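Week 3: Reading the Grain

May 2022

Okay, welcome back! These are my notes from the session, tidied up a little for those of you who missed it (and for those of you who were there but couldn't read my handwriting on the board). Bring them with you next time, along with your hand lens.

Last week we talked about where boards come from in the log. Now I want you to be able to pick up a board at the lumberyard and tell me which way it was sawn. Start with the end. If the growth rings run more or less flat across the end, you've got a flatsawn board. If they stand up close to straight, it's quartersawn. Anything in the middle we'll call riftsawn, and yes, people argue about where one stops and the next begins. I'm not getting into it.

Flatsawn boards are cheaper because the mill wastes less of the log. They also move more across their width when the seasons change, and they like to cup. The piece from Berkwood that I passed around is a good one to remember — it was flat when I bought it, and you all saw it rock on the bench.

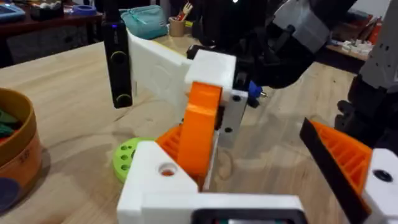 Face grain is where most people get hooked, me included. Flatsawn faces give you arches and long wandering lines, and quartersawn faces give you narrow, straight ones. Think of a light tabletop with pale-brown grain flowing over it, like the one in the photo, and then think about how different a room feels with tight straight lines instead. Neither is better! Just don't glue one of each side by side and expect the seam to disappear.

Dennis Mrema asked about old boards, and I promised I'd write it down. The beam offcut I brought in came out of a barn dated 1793, and I counted 114 rings on it with a pin and a lot of coffee. Slow growth like that means narrow rings. In a softwood that usually gives you a heavier, harder board than the fast-grown stuff. In oak it goes the other way, so please don't carry the rule over.

Moisture, quickly. For indoor furniture around here I want to see about 10 percent or a bit less on the meter. Take readings in several spots and stay away from the ends, which dry first.

For next time:

Sort the Sipos sample pack into flatsawn, riftsawn and quartersawn. Write your answer on the tape, not on the wood.

Sketch the end grain of one board and mark the bark side.

Read the Breltell handout on drying, first half only. We'll do kilns in week 4.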